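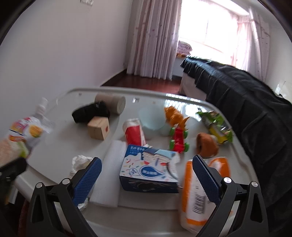

Is a "tamper-evident" update the same thing as a safe update?
No, and be careful with any vendor who lets you think so. Tamper-evident means that if someone changes the update file after it was signed, your computer can notice. It says nothing about whether the file was any good when it was signed. A box with Chinese lettering and colorful sprinkles printed on it tells you what somebody wanted on the outside of the box, and a barcode tells you what somebody typed into a database. A digital signature is a better label than either of those. It is still a label.

Who runs this page?
I do. Szabolcs Somogyi. I look after the computers for a small chain of print shops and I got tired of answering the same emails about Mellent. I have no deal with Melloder, the company that makes it. They sent me a mug once.

What is Mellent supposed to do?
It sits on each machine and checks every program update against a list of approved signatures before the update is allowed to install. If the signature is missing or wrong, the install stops and you get a yellow window. Melloder's brochure says it "ends the threat of infected updates." I would like to see how they measured that. I asked in February and was sent the brochure again.

Does it work?
It blocks unsigned files. I tried 30 altered installers on a test machine and it stopped all of them, which I was glad to see. Then I tried 4 that were properly signed and did things I would not want on a work computer, such as changing the browser home page and adding a toolbar. All four went straight through. Melloder says this is "outside the scope of the product." Fair enough, but the scope is not printed on the front of the brochure.

Where does the list of approved signatures come from?
From a server at Rallstead, which is Melloder's hosting arm. Your copy of Mellent downloads a new list once a day. So you have swapped trusting a lot of software makers for trusting a lot of software makers plus Rallstead. Maybe that is a good trade. I can't tell you, and I don't think the sales people can either.

What happens if the list server is down?
Mellent goes on using the old list for 21 days. After that it blocks everything, including its own updates. You can change this under Settings, Policy, Offline, but only from an administrator account, and the setting goes back to the default when you upgrade from version 2 to version 3. Write it down somewhere. 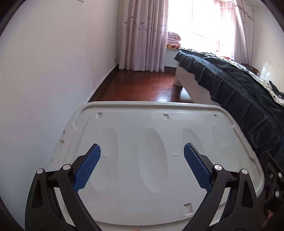 It also won't tell you that the list is old unless you open the status window and look. I have asked for an email warning. The request is marked "under review."

Is Vincze any better?
Vincze is the free one. It does the same check but you maintain the list yourself, in a text file. I like being able to read the file. I do not like that the manual is three pages long and that one of them is the license. If you have fewer than a handful of machines and some patience, try it before you pay for anything.

Can I run both?
Please don't. Each one treats the other as a suspicious installer.

A magazine gave Mellent its top rating. Why are you so negative?
I read that review. The writer installed it, saw the yellow window, and liked the yellow window. There was no test with signed junk and no test with the server unplugged. I would not call myself negative. I still run it in two of our shops.

Do I still need antivirus?
Yes. Mellent doesn't look inside files at all. Keep whatever you have, and keep your backups on something that isn't plugged in all the time.

The yellow window says "Signature valid, publisher unknown." Should I click Allow?
I wouldn't. Go to the publisher's own site, get the file again, and see if you get the same message. If you do, write to them and ask. Some of them even answer.

Last changed 5 Mar 2010. Corrections are welcome, brochures are not.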